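Nesting bowls

Nesting bowls are sets of bowls made in steps of size, so that each one sits inside the next and the whole lot takes up the shelf space of the biggest. I've been keeping this entry going for the Ginddale household wiki for a while now, and I still get more post about it than about teapots and bread bins put together!

The idea is very old. Potters stacked bowls in the kiln long before anyone sold them as a set, and a stack is simply the easiest way to carry crockery to market (or up my stairs). What changed was the selling. Once shops began to offer graded sets, the sizes had to be planned together, and that's where the fun starts for people like me.

Sizes

Most makers work by how much a bowl holds. The old Undton pottery sold a small set of three at 100, 185 and 600 millilitres, and I have never understood the jump between the last two. My own Undton set has a chip in the middle one, so I use it for egg whites and nothing else. The later Adine sets came in plastic, with the largest bowl at 685 millilitres and a foot ring deep enough to get your fingertips under, a lovely touch that the cheaper copies left out.

Materials

Earthenware is heavy and stays put while you beat things in it. Glass lets you see the bottom of the batter, steel is light and hard to break, and enamel chips if you so much as look at it. Plastic took over in a lot of kitchens after the war – cheap, light, and for the first time available in any colour you fancied. It does scratch, and it holds on to the smell of onion.

Colour

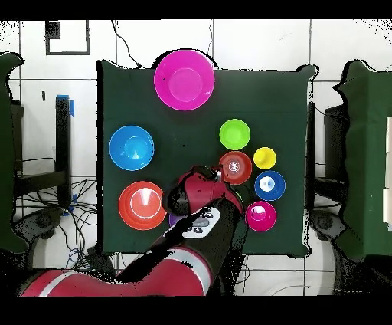
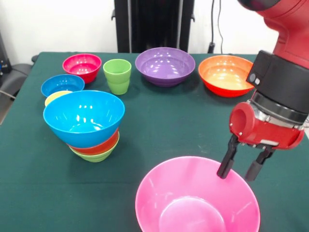
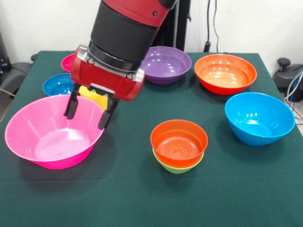 Bright plastic on a green cloth

Early plastic sets tended to be cream or pale green, to go with the kitchen paint. The Rattanakul catalogue broke away from that with a different colour for every size, and children took to it at once, which is how so many bowls ended up in the toy box. A mixed table of pinks, oranges and blues like the one shown would have been quite a shock to my gran, who thought a blue stripe was showing off. Colour helps with putting away too: you soon learn that the big pink one goes at the bottom. Faded sets turn up at the Ginddale Monday market, usually missing the smallest bowl, and I'd love to hear from anyone who has a complete Rattanakul set with its lids.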